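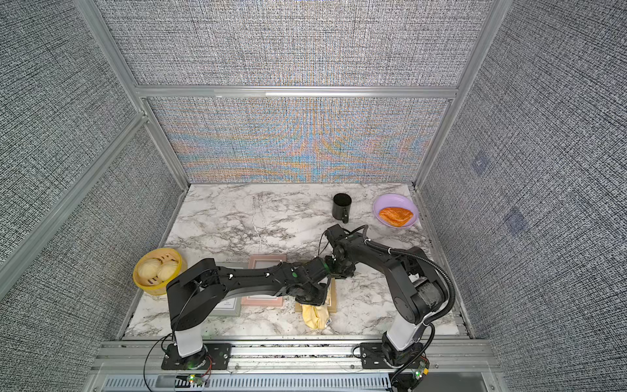
Figure 7. Dual-arm cell at the Wengate site. The grippers are close together near the middle of the table, above a yellow cloth and a tan picture frame.

Publications > Work and Automation > Field Studies > Full Text

5.1 Site and task

The cell was installed at Wengate, the smaller of the two sites run by Jalholm, a contractor that prepares furnished display rooms for rental and sales offices. Staff in the surface-care group clean and arrange the small articles that go into each room: picture frames, mugs, bowls, trays, and table linen. Before the installation all of this was done by hand at shared benches. An operator took a crate, emptied it, wiped each article, and set the articles out for a supervisor to check against the room sheet.

The catalog at Wengate held 965 article types in September, when our observations began. Most are light and rigid. Cloths are the main exception, and they account for a large share of the cases in which the arms stop and ask for help. A cloth that has been put down once seldom has the same outline when it is next picked up, and its position cannot be taken from the room sheet.

The cell has two arms fixed along the near side of a marble-patterned table, inside an aluminum structure with gray fabric panels. Control software was supplied by Khattak. The operator's station is a desk with a screen and a foot switch. From it the operator can stop both arms, approve a proposed grasp, or take over one arm and leave the other where it is.

5.2 Division of labor

Under the plan agreed before installation, the arms would do the wiping and placing and the operator would load, unload, and inspect. In practice the boundary moved with the load. Figure 7 shows a layout with picture frames lying flat and a crumpled cloth resting partly on one of them. Operators called this an "overlap." Overlaps were handled in one of three ways: the operator approved the grasp offered by the software, corrected it by taking over an arm, or stopped the cell and moved the cloth by hand. The third was quickest for experienced staff and was also the one the plan discouraged, as each stop was logged against the cell.

We reviewed 2,000 logged interventions. Each was coded by the article involved and by the action the operator took. Interventions in which the operator only looked at the screen and approved were kept in the sample, although the site's own reports leave them out. Their omission matters for staffing. An approval takes little time, but it has to be given promptly, and an operator who is expected to give it cannot be at the loading bench.

A second source of interventions was the arms' own reach. Articles at the back of the table, such as a mug or a shallow plate, were often left in place while work went on in front. Where one forearm passed over an article, operators tended to wait for the arm to withdraw before judging whether the article had been placed correctly.

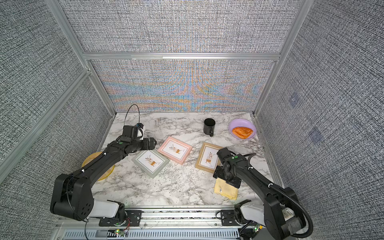
5.3 CHANGES IN THE OPERATORS' WORK

We interviewed seven operators, each of whom had worked at the benches before the cell was installed. Their accounts agree on the physical side of the job. Repetitive wiping fell sharply, and several reported less shoulder and wrist strain at the end of a shift. They differ on attention. Four described the desk as more tiring than the bench, chiefly in the hours after lunch, when long periods without a request were followed by several close together.

Layouts with the left gripper beside the frames and the right gripper above the cloth came up repeatedly when operators explained how they read the cell. With both grippers over the table, they said, they watched the cloth first and the frames second. None of this had been covered in the training, which dealt with the screen. Hanane Metwally, the shift lead, began pairing new operators with experienced ones for this reason, and the practice was later written into the schedule.

Pay grades were not revised during the study. Operators at the cell remained on the bench grade while carrying out a task that the Jurness site, which has no cell, assigns to technicians. Three interviewees raised this without being asked. Management's position was that the grade would be reviewed once the intervention rate had settled. No rate was specified.

Related articles

Grade structures and monitoring work in light assembly
Approving a grasp: response time at supervised robot cells
Handling textiles with two arms: a review of site reports
Bench work before automation: task records from Jurness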